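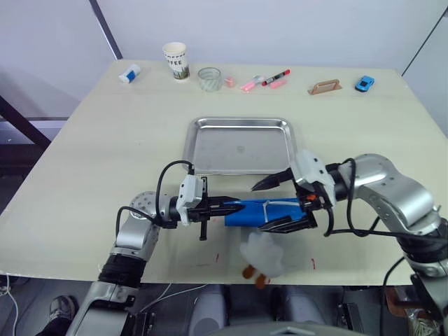

Sunday, late

Drove up to Wornadden this morning with the trailer and got there as they were opening the gate. It rained most of the night and stopped before seven, so the track was soft on top and hard underneath, and the first corner had a groove in it by the end of sighting laps. I parked next to Iwona Głowacki's van. She had already been through scrutineering and told me to check my rear brake clip, which they were picking on this time. Mine was fine.

December meetings are usually thin but they had 29 in the clubman class, enough to split the start into two rows. I drew 16 for gate pick. That put me on the outside half, past the concrete patch, with a long run across to the first left.

Went out for practice on the old rear tire to save the new one. Bad idea. I spent the session learning what the bike did on a tire I wasn't going to race. The back stepped out on the off-camber above the pond every lap and I was braking early for it. Changed the wheel between sessions and had to guess at the pressure for the moto. Ended up letting some air out on the line with Iwona's gauge, since mine is sitting on the shelf at home.

Race 1. Decent jump, then I got squeezed on the way to the turn and had to shut off. Came out of it well back with mud on both lenses. Pulled one tear-off and got two, so I only had one left for the rest of it. Picked off a few on the uphill where everybody was following the inside rut. The outside was longer but it had grip and I could hold third gear. Then I stalled in the bottom hairpin, my own fault, wrong finger on the clutch. It took four kicks. Finished 16th, same as the gate pick.

Ate a cheese roll and some of Dilruba's ginger cake in the van with the heater on. Dilruba Cassim was doing lap scoring and came over on her break with the sheets. My third and fourth laps were the best I did and the last two were poor. I wasn't tired in the arms, more that I had stopped looking ahead and was riding the front fender. She said the same thing last month.

Race 2 was better. They had run the grader over the start straight at lunch and the outside gates were good for once. I was in the first ten going up the hill. Stayed with a boy on a Stirnov for most of it. He was quicker on the jumps and I was quicker everywhere it was slippery, so we kept swapping. He got me for good at the tabletop by the marshal's hut. I was rolling it and he was clearing it. I need to start clearing it. It isn't a big jump and I have plenty of motor, I just don't like the landing with the bank coming up so soon.

Finished ninth. No crash, no stall.

Iwona won the women's class and fell off on the cool-down lap waving to someone. Bent the shifter. We straightened it over the tow hitch with a piece of pipe and it looked all right after.

Bike notes before I forget:

Fork seal on the left is weeping again. I cleaned it with the plastic strip twice in the fall so it's time for a new pair.

Chain is at the end of the adjuster. The Daven chain did last better than the cheap one before it, so same again.

Jetting felt clean all day, even cold. Leave it.

Air filter was soaked on one side. Look at the side panel, there's a gap at the bottom where the bolt pulled through.

Front brake lever is loose on the pivot. Shim it.

There's a Mikkelsen exhaust for sale on the board in the sign-on hut for 300, pipe and silencer together. Mine has two dents in the fat part and a patch of braze. I took the number down but I'll do the seals and chain first and see what's left.

Got home at half past five in the dark. Hosed the bike in the driveway with the porch light on and didn't do the wheels properly. Boots are stuffed with newspaper by the boiler. Right knee is stiff where I dabbed in the hairpin, nothing much, no swelling so far.

Next one is at the sand track, two weeks off. Entries close Friday night. Ask Iwona if she wants to share the fuel, and give her the gauge back, which I have just found in my jacket.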